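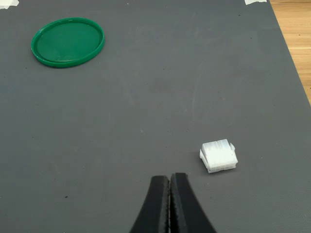
The shared workshop at Briem charges 258 a month for a bench, and for most of the spring the bench by the wall has belonged to the Grurura build. The aim sounds modest. An arm should pick up a small part, carry it over a mat and drop it in a green lid. A child of four could do it while asking for a biscuit.

I went along in May expecting to be unimpressed, and I was half right. The arms look the business. The rest is masking tape, printed brackets and cables going wherever they please, and I liked it more for that. What I didn't like was the talk. The build page promises "a helper for every home", and I can't think of a home that is short of someone to move connectors.

White plastic is a rotten thing to start with, too. It shines, it has ledges and slots all over it, and it rarely lies square to the fingers. A few degrees out and you are pinching a corner.
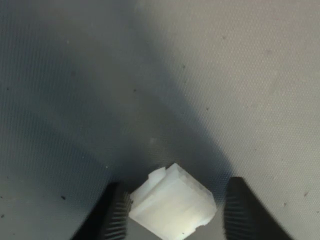

What the log says

The group keeps a log, which is more than Tastby ever did with its doomed kitchen arm. It lists 800 tries and 546 clean drops. Members call that promising. I'd call it a kettle that boils two times in three.

Ask about the misses and the answers get vague – bad light, a worn pad, somebody leaning on the table. All fair enough, but my kitchen has bad light and people who lean.

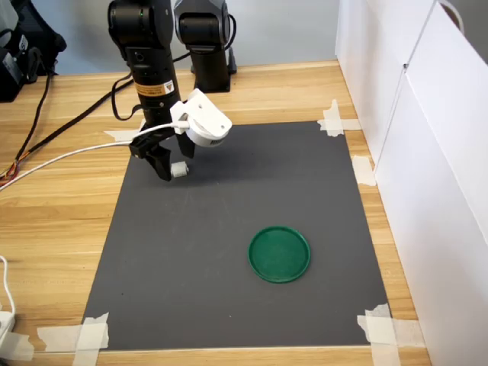 The next version, Grumura, is meant to handle eight kinds of part without being told which is coming. I'll go back in the autumn and watch it try, and I'd like to bring the parts myself.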